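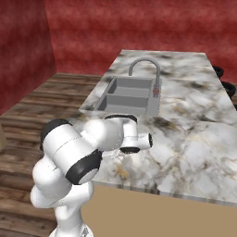
4. Evaluation of the Zerklow Kitchen Package

4.1 Scope and version under test

Zerklow is a commercial scene and task package for robot arm simulation, sold by Ballard under a yearly seat license. It contains a set of furnished rooms, a library of rigged household objects, a task description format, and a thin programming layer that connects these to a physics engine chosen by the user. The vendor describes it as ready for policy training and benchmarking. We reviewed the kitchen portion only. The living room and laundry sets ship in the same archive but use an older material format, and we did not load them beyond confirming that they open.

All work reported in this section was done on the October release. The vendor supplied a patch during the review that changed the default solver settings for hinged parts. We applied it, repeated the affected runs, and report only the repeated ones. Earlier results for hinged parts were discarded and are not averaged with the later ones.

The license for the review was paid for at the normal academic rate. Ballard answered support requests through the public ticket system and did not see the manuscript before submission.

4.2 Installation and first run

The installer places the scenes, the object library, and the programming layer in separate directories, and expects the path to each to be set by hand. The guide lists these steps in the wrong order: the object library has to be registered before the scenes, or every movable object is replaced by a plain cube with no warning in the log. Two of the authors hit this problem independently. A first run with the sample task took 35 minutes from a clean machine, most of it spent building the collision cache. Later starts reuse the cache and are short enough to ignore.

The arm is loaded from a standard robot description file. Zerklow includes its own copies of several common arms, but these differ from the manufacturers' files in small ways, mainly in joint damping and in the collision shapes of the wrist links. We replaced the bundled file with our own in all tests. The package accepts this without complaint, provided the link names match. If they do not, the gripper is attached to the base link, and the error is visible only once the viewer is opened.

4.3 Scene and robot setup

Tests were run in the island kitchen, which the vendor uses in its own tutorials. Figure 3 is a render from this setup, with the gripper held low over the counter in front of the two-basin sink. The room is small, the island takes up much of it, and the gooseneck faucet is the tallest part of the sink area. The faucet matters more than its size suggests. Its spout arcs over the rear basin, and any path from above into that basin has to go around it. A planner that treats the faucet as a box, as the coarse collision setting does, finds no path at all to a large part of the basin floor.

Figure 3. Arm and island kitchen as rendered by the package viewer. The translucent shape near the fingertips was left in place.

Base placement is set in the task file as an offset from the counter edge. We used one placement for all tasks. It was chosen by a reach check over the floor of both basins and over the near part of the counter, keeping the placement with the largest share of reachable points. The far end of the slab and the stools beyond it were outside the working area and were not used in any task.

The vendor's collision shapes come in two grades, coarse and fine. Coarse shapes are boxes and capsules. Fine shapes are convex pieces fitted to the render mesh. We used fine shapes for the sink, the faucet, and all movable objects, and coarse shapes elsewhere. Using fine shapes throughout lowered the simulation rate without changing any task outcome in a pilot test.

4.4 Tasks

We took 3 tasks from the package and ran each with the vendor's start and goal conditions left unchanged.

Place in basin. The arm starts with a cup in its grasp above the counter and has to set it down in the front basin without tipping it. Success requires the cup to be upright and at rest, with the fingers clear of it.

Transfer between basins. A cup in the front basin has to be moved to the rear basin. The start pose of the cup is random within a margin of the basin wall. The divider sets a minimum lift height, and the faucet sets a maximum if the direct route is taken.

Turn the faucet control. The fingers have to push the control through a set angle and then move away. The vendor's task file defines success by the joint angle alone. A run in which the arm drives the control to its limit and stays pressed against it is counted as a success under this rule. We added the condition that the gripper must be free of contact at the end, and give both scores.

Each task was run for 500 episodes per controller. The controllers were the scripted one supplied with the package and a sampling-based planner of our own with a simple grasp table. No learned policy was tested. The purpose was to find out whether the package gives stable and repeatable outcomes, and a learned policy would have added its own spread to the results.

4.5 Repeatability

Each episode is fixed by a seed, which the documentation says controls object pose, lighting, and surface material. We repeated the full set with the same seeds on the same machine and compared the end states.

For the first task the end states matched exactly under both controllers. For the second they matched with our planner but not with the scripted controller. The cause was traced to the script, which reads the wall clock to decide when to close the fingers. On a loaded machine the fingers close later in simulated time, and the cup has sometimes already slipped. The call can be replaced with simulation time by editing one line of the script, after which the end states matched. The results below use the edited script. Ballard has acknowledged the fault, though the published script had not changed when this review was completed.

For the third task the outcomes matched in kind but not in detail. The final joint angle of the control varied slightly between repeats of the same seed. Contact with the small control is made at the very tip of the fingers, and the order in which the engine resolves these contacts depends on thread scheduling. Forcing a single thread removes the variation at a considerable cost in speed. Users who need exact repeats for this task should plan for it.

4.6 Contact behavior

Grasp contact on smooth cups was acceptable. Slip began at grip forces in line with the friction value set in the object file, and the cup did not creep in the fingers during long holds. This was not the case for plates, which are also in the library. A plate held by its rim rotates slowly out of the grasp even at the highest grip force the arm allows. Raising the number of solver steps slows the rotation and does not stop it. We advise against the plate tasks in the present release.

Contact with the basin walls showed a different fault. The inner walls are separate collision pieces from the basin floor, with a narrow gap at the joint. A thin object, such as the handle of a spoon, can become lodged in this gap and then be thrown out at high speed when the arm pulls on it. In the transfer task with a spoon in place of the cup, almost 30 episodes ended this way. The effect was absent with the cup. A spare floor piece placed slightly above the original closes the gap, and we include the change in our supplementary files.

4.7 Rendering and camera output

The viewer and the camera sensor share one renderer. Materials are assigned by seed from a pool, so the counter, walls, and floor may differ widely between episodes of the same task. The marble, red wall, and wood floor in Figure 3 are one such draw. Variation of this kind is useful for training vision-based policies, but some draws are poor choices for testing. A white arm over a pale stone counter offers little contrast at the gripper, and our marker-free gripper detector lost track more often on these draws than on dark ones.

Shadows deserve a separate note. Under the default light setting the arm casts no sharp shadow on the counter. Methods that use the shadow as a height cue will not find one unless the light setting is changed, and the sharper setting roughly doubles render time on our hardware. Depth output is taken before shading and is not affected.

4.8 Support and documentation

The reference pages for the programming layer are complete and mostly correct. The tutorials are older than the code and call several functions by names that no longer exist. Support tickets were answered clearly, usually by the same engineer - a point in the vendor's favor, although it may not hold for larger numbers of users. The object file format is described well enough that new objects can be added without help. We added a dish rack of our own in a single afternoon, including collision shapes.

The main open item is the license server. A seat is released only on normal exit, so a crashed job holds its seat until the server times out. On a shared cluster with few seats this blocked our runs more than any fault in the simulation itself. Ballard offers an offline token on request, and we used it for the later half of the review.

Related items

Fang, Xiaoqing: Collision gaps in fitted convex meshes for indoor scenes
Deng tabletop kit: setup notes and contact tests
Fandthorpe gripper models: comparison of bundled and measured friction
Zerklow laundry set: material format and known faults
Seat licensing for simulation software on shared clusters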